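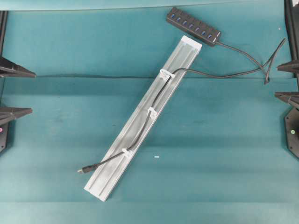

Workshop Support, Cable and Fixture Desk

Ticket: Cable clips releasing from rail slot; hub drops out on bench run
Opened: January 2021
Product: Onier bench rail, Liapis clip-in cable clips (white)
Priority: Normal
Status: Closed, parts changed

Reported problem

The USB run on the assembly bench loses connection at irregular intervals. The user reports that the cable clips "walk" along the slot and that one was found on the floor. The hub stays powered. Only the device at the rail end disappears and comes back. Unplugging and replugging at the hub restores it for a while, then the fault returns.

Configuration

Aluminum extrusion rail, T-slot. One black USB cable, one multi-port hub, three clips pressed into the slot. Hub sits past the upper end of the rail and is not fastened to it. Cable leaves the top clip to the side, goes through a loose loop and comes back to the hub. Free end lies past the bottom clip and takes the device.

Log entry 1

Asked the user whether the fault follows the port. Moved the cable to a different port on the hub. Fault present on both. Hub tested with a second cable laid flat on the bench, no rail, no clips. Left it copying files overnight. No disconnects in the hub log. Hub ruled out.

Log entry 2

Original cable tested off the rail in the same way. No disconnects overnight. Cable is good when it is not under load. Flexed by hand along the full length while copying, no fault. Pulling sideways on the plug at the hub end caused a disconnect on the second try.

That points at strain on the hub connector. The clips are supposed to prevent this. Went back to the clips.

Log entry 3

Checked the stock bin. The bin label says Liapis, 7 mm slot. The bag inside is marked for the next size down. These go into the slot with light finger pressure and come out the same way. The correct clip needs a firm push and a small click. Once in, it should not slide when the cable is tugged.

Remaining bags in the bin checked. Two more were the wrong size and have been pulled. Purchasing notified through Ridus, order line quoted on the parts form. Ridus replied that the two bags share a shelf at their end and that replacements will ship at no charge.

Log entry 4

Fitted correct clips. Procedure used, for reference:

Wipe the slot with a dry cloth. Cutting oil left in the groove will let any clip slide.
Lay the cable along the rail without tension before fitting anything.
Fit the top clip first, 100 mm from the end nearest the hub.
Fit the middle clip, then the bottom clip.
Leave a little wave in the cable between clips. Do not pull it straight.
Leave a loose loop between the top clip and the hub.
Plug in last.

The previous fitting had the cable pulled tight between the hub and the top clip. When the clip slid, the whole weight of the run went onto the plug. The loop takes care of this as long as the top clip holds.

The user asked if the loop could be shortened because it takes up bench space. Shortened once as a trial. At the smaller size the cable stood up off the bench and pushed against the hub. Returned to the original length. If space is a problem, turn the hub; do not shorten the loop.

Log entry 5

Pull check with the spring gauge, 700 g along the rail at each clip position. No movement at the middle and bottom clips. Top clip moved slightly on the first pull. Removed it and found a burr on the slot lip. Dressed the lip with a fine file, wiped out the filings, refitted. No movement on repeat.

Insertion count on the hub port was also raised by the user, who thought the connector might be worn. The Esivum data sheet kept with the hub gives 2000 insertions. The bench does not come near that. No action.

Log entry 6

Copy test repeated with the rail lifted and set down between passes, which is how the bench uses it. No disconnects recorded. User ran a normal shift and reported no fault.

Resolution

Wrong size clips supplied in correctly labeled bin. Clips replaced, slot burr removed, cable rerouted with slack at the hub end.

Follow-up

Bin label now carries a sample clip taped to the front. The other bench rails have not been checked. Open a new ticket for each one that has loose clips, with the bag marking if the bag is still around. The hub is still loose on the bench. A bracket has been requested and will be tracked under the fixture list, review in May.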